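7/26/24, wire sorting, afternoon block

Picking up where Nanna left off. The question for this week is whether the wrist view alone is enough to pick a grasp point in a mixed wire pile, or whether we need the overhead view as well. Same task as before: one color per bin, pile on the left of the table, policy retrained on the new split.

Training data is now 2056 demos. Of those, 1695 are ours and the rest came over from Stilcombe. I left out the Stilcombe set for the first run and put it back for the second. Didn't change anything else: same learning rate, same crop, same action chunk length.

Run A (ours only, wrist view only). Goes for the outside of the pile nearly every time, which I like. Closes too early when a loop stands up high, so it gets the top of the loop and misses the bundle under it. When it does get a good hold it lifts straight up and the other colors come along if they are hooked through. Then it goes to the bin with whatever it has.

Run B (all demos, wrist view only). Slower approach, fewer early closes. There is a short pause just before the fingers close that I don't see in our own demos. Fouad thinks it comes from the Stilcombe operators, who were told to stop and check before each grasp. Could be. I would like to trim those pauses out of the data and retrain before deciding anything.

Run C (all demos, wrist plus overhead). Only got through 42 trials before the Rerotent logger filled the disk. Grasp choice looks about the same as B to me. The difference is in the drop: with overhead it lets go lower and further inside the bin. I wouldn't put a number on it from this few trials.

Things to fix:

- Logger writes the depth stream even when it is turned off in the config. Fouad has the patch, not merged yet.
- Success label is wrong for mixed grabs. Right now a drop counts as a success if the target color lands in the right bin, even if a second color went with it. I want a separate label for that, call it "carryover".
- Gripper close threshold is still at 4, left over from the connector task. Probably too stiff for thin strands. Try lower.
- Wrist exposure was on auto. Lock it before the next block or the runs can't be compared.

On the regrasp idea from Pētersons: a small shake after the lift, then look again with the wrist view before moving off. I tried it by hand in teleop and it does free some of the hooked strands, but it also throws loops over the fingertips, and then the release fails. A slow lift with a pause partway did better for me. I'll collect a short set that way and keep it apart from the main one.

Nanna wants the Dreltness baseline rerun on the same piles so the comparison is fair. Agreed, but the new label goes in first. Aim is to have both done by early August.
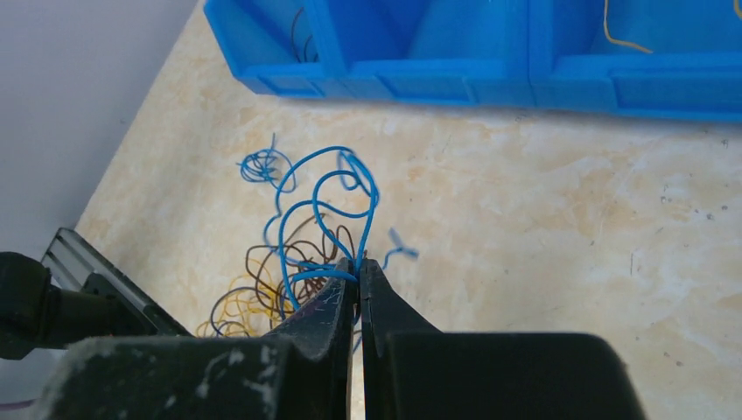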